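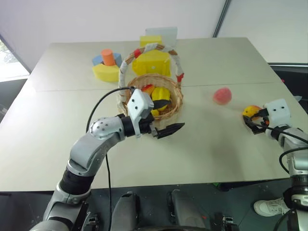 One of the Govero operators wrote back that they stopped mixing hand-guided and remote episodes in one training set after August, and that their basket task got easier to learn once they did. I would like to hear if others see the same, so I am replying to the list and keeping the earlier message below.

Our numbers are small. We have 400 episodes of toy fruit into a basket with a handle, two arms, fixed table. Most were done by remote control from the leader arms. The rest we did by holding the wrists and moving them directly with gravity compensation on.

What I notice when I play them back:

The hand-guided ones are slower at the grasp and faster everywhere else. People push the arm straight over the handle because they can feel where it is. By remote control the same people go wide, come in from the side and stop before they let go. Both are fine as motions, but they don't average well.

The handle is the main trouble. If the left gripper is parked next to the basket when the right one comes across with a piece of fruit, the operator has to decide which side of the arch to use, and they don't decide the same way twice. We now write it in the instructions: the carrying arm passes on its own side of the handle, the other arm stays back until the release. I should have done that from the start.

Round fruit is harder than long fruit by remote control. With the long ones you can be sloppy about where the fingers close.

On the question about hands showing up in the wrist cameras during hand guiding, yes, we get that too. We crop what we can and drop the rest.

> On 14th November the Muren list member wrote:
>
> We are starting a pick and place set with two arms and have to
> choose how to record it. Hand guiding is cheap for us, the arms
> already support it. Remote control means buying or building the
> leader side. Hendar has a kit but the lead time is long.
>
> Questions:
> - does it matter for a simple task like filling a basket?
> - how long can one person keep going before the episodes get bad?
> - do you keep failed grasps if the operator recovers?

To the second one, 12 episodes and then a break. After that people start rushing the return to the home pose and the ends of the recordings are no good.

To the third, keep them if the recovery is clean. We mark them so they can be left out later.

I have not used the Hendar kit. The Polák leader arms are what we have, they are heavy at the elbow and you want a counterweight.

--
Sent to the teaching-by-demonstration list. Reply to the list, please, so it goes in the archive.

Search this archive: enter keywords Go Advanced

3 comments

tablearm: We went the other way and kept both kinds but added a flag for the source. Worked okay with 2 operators, got messy with 9.

k_reply: Which side of the handle do you use when both arms are holding something?

gripnotes: Seconding the counterweight. Put it behind the elbow or it swings.

This site uses cookies to remember your archive settings. Accept Manage settings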